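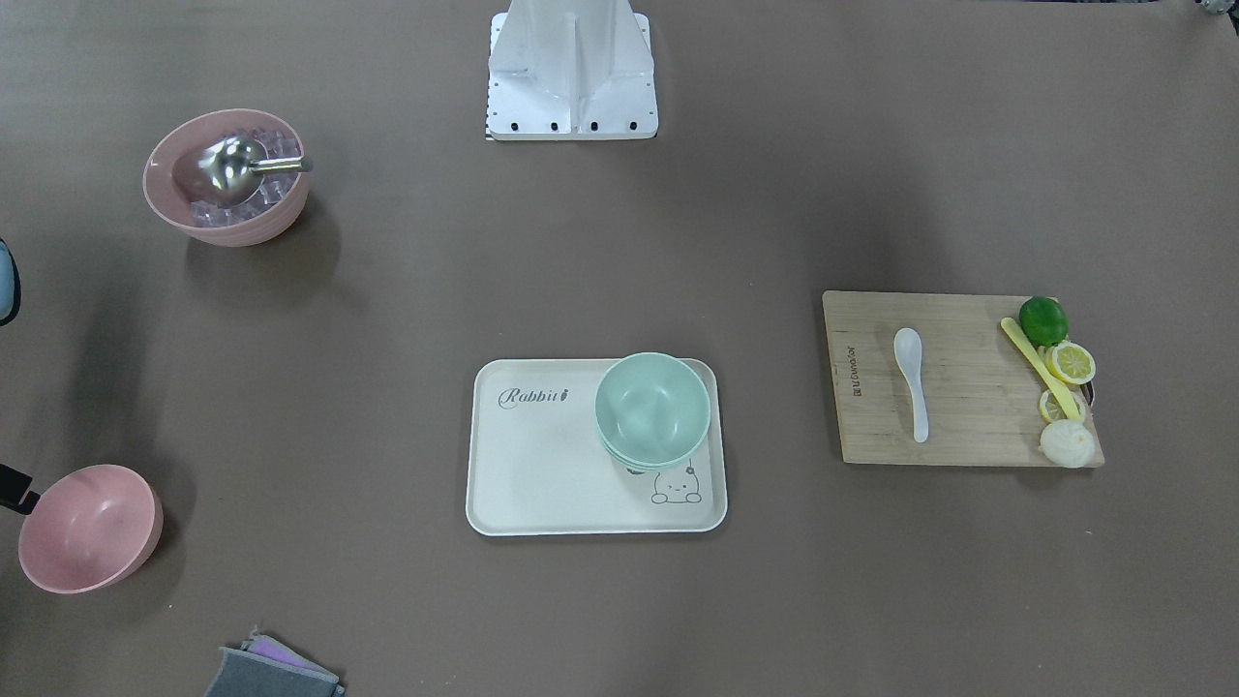 Re: [Nekwood-hall] Cold drinks at the open afternoon

Parveen Afridi wrote:

> Can someone tell me what we are doing about drinks this time? In April
> the squash was warm by three o'clock and the urn tripped the sockets
> in the kitchen again. I have the key to the Bulham Road side door and
> can be in early, but I need to know what to bring. Also, do we still
> have the big jugs, or did they go to the Linis sale?
>
> Parveen

Parveen, all,

The jugs are still here. They are in the tall cupboard behind the stage, on the second shelf, under the tablecloths. Two of them have lost their lids, so please use those for water.

On the squash, I think we made it up too early. It was all in the jugs by noon and the doors didn't open until two. I'd suggest we put the bottles and the jugs out separately and mix it as it is wanted. The tap in the kitchen runs cold enough if you leave it for a minute.

On the urn, please plug it in on the wall by the hatch and nowhere else. The sockets over the worktop share a circuit with the fridge and the hand dryer. Cruzado came and looked at it after the last event and said the same. They have quoted for a separate supply but it won't be done before this one.

For ice, I can bring 3 bags from the shop on the way. The freezer compartment at the hall holds one bag if somebody takes the peas out. The other two can stay in my cool box in the porch. Tip it into a bowl a little at a time and keep the rest shut away. A wide bowl is easier to serve from than a bucket, and a metal scoop is better than a glass, which can chip.

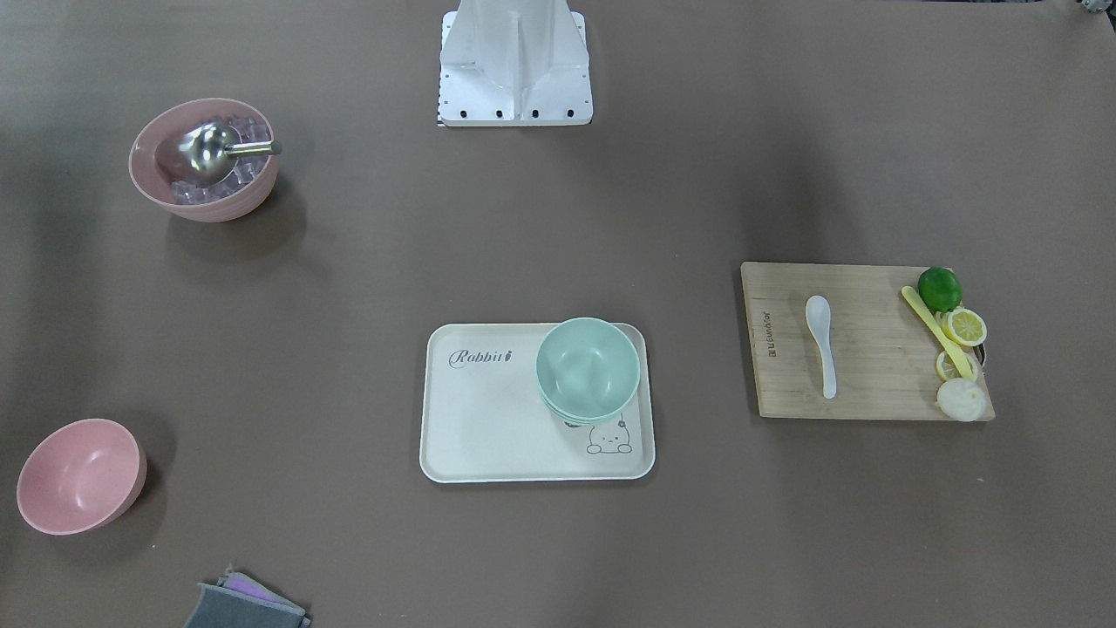
Do we need to put the ice out before the doors open?
Leave it until the first people come in, then fill one bowl and top it up when it gets low.

I have 46 paper cups left over and will buy another pack. If anyone has proper tumblers they don't mind lending, put a sticker on the bottom with your name. We lost 2 last year and I still don't know whose they were.

Tables: we used 13 last time and it was too many to get a pushchair between. I'd leave the ones nearest the piano folded up.

The hall is ours from ten. Parveen, if you can open the side door and switch the fridge up a notch, that would be a help. The front door sticks, so push at the bottom.

I still need someone to take the glass to the bottle bank afterwards. Reply to the list please and not just to me, as I am away for two days and won't be reading my own mail.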